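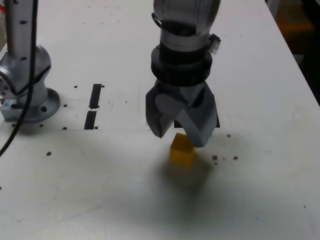
Figure 3. A small yellow cube on the scuffed white tabletop, with a gripper just above it.

4.2 The worktop and its wear

We came to the tabletop late in the study, having spent most of our first season at Wirstead on the objects and very little on what they rested upon. It was Adjoa Ofori who kept steering us back to it, and we are grateful to her, for a work surface turns out to keep a patient sort of record. The white top in Figure 3 is scuffed and marked with many small dark holes and brown specks, one cluster of them lying to the right of the cube, and two black slots are set into it one above the other. A person who sits at such a table every day soon stops seeing any of this — we certainly did.

The small cubes are the plainest things in our collection, and we have grown fond of them. The yellow one is slightly translucent, and its lower face takes on an orange tinge that several participants remarked on when they were asked to describe it from memory. Of the 137 written descriptions we gathered, the warmest and longest were nearly all of yellow cubes, a preference we had not planned for and cannot fully explain. Yatziri Cervantes has suggested that a pale background flatters the color, and she took up the question again in July with six sheets of tinted card borrowed from the Podanthorpe workshop.

Shadow gave us more trouble than wear did. A broad, soft gray shadow covers much of the table in front of the cube in Figure 3, and participants who worked from views of this kind tended to call the tabletop gray or "off-white" where others wrote simply "white." We kept both sets of answers and coded them separately (see Section 5).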